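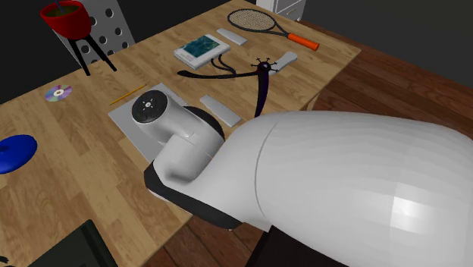 Pravex Courtyard - Evening Event Safety Checklist
Walk-through for the social mixer and salsa night
Inspected 2020-06-22, before doors

Status key: OK / FIX BEFORE DOORS / WATCH / N/A

1. ENTRANCE AND CHECK-IN

1.1 Gate opens fully and stays open - OK
1.2 Check-in desk clear of the walking line - FIX BEFORE DOORS
Comment: Desk was set up square across the left half of the gate. People coming in for name tags would block people going out. Turn it to run along the wall.
1.3 Guest list and spare pens at desk - OK
1.4 Capacity sign posted - OK
Comment: Sign says 700 for the whole courtyard. That figure does not apply with the stage and dance floor in place. Door staff are working from the lower number on the event permit and have a copy.
1.5 Clicker counters working - OK
Comment: Two on hand. One sticks when pressed fast. Give that one to the exit side.

2. MIXER TABLES

2.1 Tables level and locked - FIX BEFORE DOORS
Comment: Table 7 rocks. The leg brace on the fountain side does not catch. Swap it with one from the Hatik store room. Do not shim with folded card, it slid out last time.
2.2 Chairs sound - OK
Comment: Two chairs pulled for split seats and tagged.
2.3 Aisle between rows wide enough for a wheelchair - OK
Comment: Fine as laid out. Guests change seats every few minutes, and chairs creep into the aisle as they do. Host should call a quick "chairs in" at every second bell.
2.4 Candles - N/A
Comment: Battery lights only. The florist asked about real ones and was told no.
2.5 Staff member in view of all tables - WATCH
Comment: Tables 1 and 2 are behind the planter from the host's stand. Move the stand or put a floor person on that side.
2.6 Help card in both restrooms - OK
Comment: Cards tell guests how to ask bar staff for quiet help if someone is bothering them. Bar staff on tonight's shift have been briefed. The late shift has not, do this at changeover.

3. DANCE FLOOR

3.1 Panels locked, no raised edges - FIX BEFORE DOORS
Comment: Lip on the stage side, third seam from the left. You can feel it with a shoe. Needs the panel lifted and reseated. Tape alone is not enough for people turning in heels.
3.2 Edge ramp strip all the way around - OK
3.3 Floor clean and dry - WATCH
Comment: Dry at inspection. Drinks are the problem here. Mop and towels are behind the speaker on the bar side. Stop the music for a spill, do not mop around dancers.
3.4 No drinks on floor rule posted - OK
Comment: Posted at two corners. The instructor will also say it at the start of the workshop.
3.5 Space around floor for people watching - OK
3.6 Floor limit agreed - OK
Comment: Eight rows of dancers for the lesson. After that it is open dancing and the floor lead uses judgment. If couples are bumping, hold people at the edge for a song.

4. STAGE, SOUND AND LIGHTS

4.1 Cables covered or taped - FIX BEFORE DOORS
Comment: Run from the mixer to the right speaker crosses the path to the restrooms with no cover. Rubber ramp is in the Otutach van.
4.2 Speaker stands pinned and weighted - OK
4.3 Light truss inspected, safety lines on - OK
Comment: Rental tag from Otutach is current. Next check due in November.
4.4 Outdoor outlets have working ground-fault protection - OK
Comment: Test button pressed on all. The one beside the bar was slow to reset - reported to the building.
4.5 Host can cut music and speak to whole courtyard - OK
Comment: Tried from the back wall with music at show level. Voice was clear.
4.6 Stage steps have a handrail - WATCH
Comment: One side only. Performers know. Guests should not be brought up for the raffle, do it from the floor.

5. BAR AND FOOD

5.1 ID check in place - OK
5.2 Free water available without going to the bar - FIX BEFORE DOORS
Comment: Only one jug station, and it is by the gate. Add a second near the dance floor.
5.3 No glass past the bar line - OK
5.4 Allergen list at the Palma food counter - OK
Comment: List is correct for the printed menu. The peanut sauce is new and has been written in by hand.
5.5 Extinguisher at grill - OK

6. EXITS AND FIRST AID

6.1 All exits unlocked - OK
6.2 Exit signs lit - OK
Comment: Rear sign is almost hidden by the banner. Banner raised during inspection and rechecked.
6.3 Lane for emergency vehicles clear - WATCH
Comment: Clear now. Delivery vans tend to park there after sunset. Gate staff to look every half hour.
6.4 First aid kit full, ice packs included - OK
Comment: Plenty of elastic wraps. Ankles are the usual call on dance nights.
6.5 Lit waiting area for rides - OK

ITEMS TO CLOSE BEFORE DOORS

1.2 Turn desk
2.1 Replace table 7
3.1 Reseat floor panel
4.1 Cable ramp
5.2 Second water station

Floor lead initials each line when done and leaves this sheet at the check-in desk. If 3.1 is still open at door time, run the mixer as planned and keep the dance floor roped off.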